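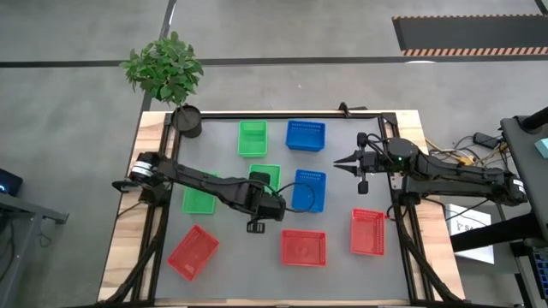 My summer went into one question: if you teach a two-armed robot to sort with a small pile of demonstrations, does it matter how messy those demonstrations are? I'm a grad student in the Wesari group at Londley, and I got hooked on this after a run of trials that worked beautifully on tidy layouts and fell to pieces on anything else. So I quit lining things up. Green, blue and red baskets go down wherever they land, some lengthwise, some sideways, the odd one at a slant, and the arms have to deal with it. I love this setup!

The recipe is pretty simple. I recorded 200 demonstrations by hand (my shoulders still remember) and split them in half, one half with neat starting layouts and one half with scrambled ones. Then I trained the same policy on each half and tested both on scrambled layouts only. The neat one finished the whole task in 51 percent of the trials. The scrambled one got to 63. I'd hoped for a bigger gap, but the number held up when I reran everything in April with a fresh seed, and I did a little dance in the hallway.

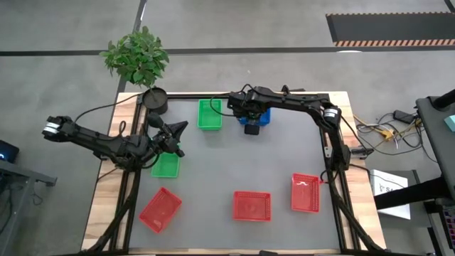
What surprised me more was where the failures came from. I figured the arms would bump into each other, and they did now and then, but most of the misses were bad grabs on a basket wall. The neat policy would come in at the angle it had learned and just sort of hope – the scrambled one turned its wrist first. You can really see it when you play the two side by side at half speed.

Next up is a version with 2 policies, one per arm, passing each other a short message at every step. We call it Fidano, and it's very much not working yet (it likes to freeze both arms and wait politely). The training code all runs on Hidayat, our in-house toolkit, and I'm cleaning up my part so the rest of the group can use it. More pictures when Fidano learns to go first!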